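Small Rooms, Big Shelves
By Rocío Zepeda
Feb 16, 2018

If you've been reading this newsletter for a while, you know I will talk about shelves to anyone who stands still long enough. So forgive me for giving most of this issue to one piece of furniture! It's a large, open unit with a gray wood-grain finish on the outside and a warm orange-brown on the inside, and I think it's the best thing we've looked at all winter.

The color does so much of the work. Gray can go flat in a room with white walls, but every open compartment here glows a little, even with nothing in it. I'd leave at least one of them bare for that reason alone (my sister would fill all of them by lunchtime).

Then there's the top. A long ledge wants a few things grouped together and a stretch with nothing on it. I like to begin with the tallest piece, put something flat and dark near it, and stop there for a day or two before adding more. Artificial flowers are welcome in my house, by the way. Pink and peach look lovely near that orange-brown, and you can dust them with a dry paintbrush.

One more tip for those of you pairing shelves with a curved desk or counter: let the desk stay plain. A light gray top next to a darker gray unit is plenty. 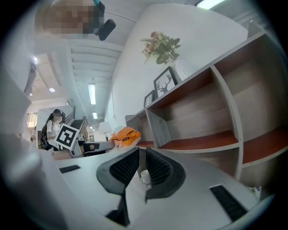

QUINTERO, April – The deer print in its black frame is my favorite, with the smaller frame keeping it company and the flowers in their white vase just behind. Look how well the blooms show up against the wall! The orange bag at the foot of the shelving picks up the inside color too, and I'd happily hang on to that idea for a cushion or a lamp.

Next issue: hooks, and where to put them in a narrow hallway. Send me your questions, I've got 27 in the pile already and I love reading them.

Comments

Marlene T.
I painted the inside of my old bookcase after your last issue and can't stop looking at it. Orange was too brave for me so I went with mustard.

dk_west
How deep should the compartments be for records? Mine stick out 2 inches and it drives me nuts.

Pilar
The deer! My husband wants one for the den now.

Recent items
Trays, Bowls and the Front Door Pile
A Desk Under the Stairs
Reader Rooms: The Kavar Apartments
Faux Flowers Worth Keeping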